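Shop Notes

Oil, wax and other stuff you asked about

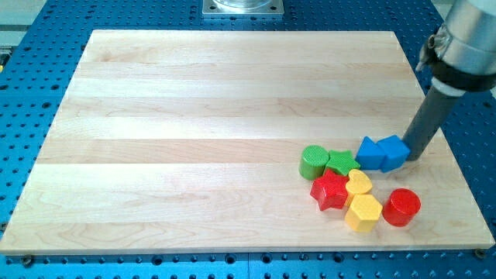 Oil season again

Quick one this month, I'm behind on everything. Lots of mail after the last issue, nearly all of it about finishing cutting boards and counters, so that's what you get.

First, the oil. Plain mineral oil from the drugstore is fine. Food grade, no scent. You do not need the fancy bottle. I've been using the Tiongson board oil since spring and I like it, but mostly I like the cap, which doesn't drip down the side and ruin the shelf.

How much? More than you think the first time. Flood it, leave it overnight, wipe off what's left in the morning. Do it again the next night. After that once a month, or whenever the wood looks dull and chalky. Don't forget the edges and the ends - end grain drinks the most and gets skipped the most. Underside too. A board oiled on one face only will cup on you, seen it plenty.

Sanding. Somebody asked if they can stop at 60 grit. No. Please. Start there if the knife marks are deep, then work your way up. I stop at 300 or so on my own stuff, whatever paper is in the drawer. Going to 400 feels lovely but I can't say the oil cares. One thing that does matter: wet the wood with a damp rag between grits, let it dry, knock the fuzz back. Otherwise you get the fuzz later, the first time you wash it, and you'll write me an annoyed letter.

Wax on top is optional. Beeswax melted into mineral oil, low heat, double boiler. Rub it in warm, buff it with an old t-shirt. Smells great. Makes water bead up for a couple weeks and then your back to plain oil.

No olive oil. No vegetable oil. They go sticky and then they go rancid. Walnut oil does dry, but keep it away from anyone with a nut allergy, and I'd skip it on anything your giving as a gift.

Rags!! If you use linseed, tung or any drying oil, lay the rags out flat outside, or put them in a metal can with water and a lid. Don't ball them up in the trash. They can heat up on their own and start a fire. I say it every year, I'll say it next year.

Smells - onion, garlic, fish. Coarse salt and half a lemon, scrub, rinse, stand the board on edge to dry. Not flat on the counter. Not in the dishwasher, ever, not even "just the top rack."

Xiaoyan Tang wrote in about black rings on a butcher block counter next to the sink. Iron stain, most likely, from a can or a cast iron pan left wet. Oxalic acid will lift it (sold as wood bleach), gloves on, glasses on, rinse it really well after. Then sand lightly and start over with the oil. Try a hidden spot first.

Other bits: Mirkar has their card scrapers back in stock, the 2 packs. Tokex glue is being reformulated and I haven't tried the new one so don't ask yet. The scrap swap is still on for the end of June, same lot behind the feed store, bring boxes. No pressure treated wood this time, and pull the nails out befor you come.

Next issue is hinges. Send hinge questions.

Filed under: Finishing, Kitchen, Reader Mail

Contact the editor | © 2025 Clastia Woodworkers Newsletter | Back to top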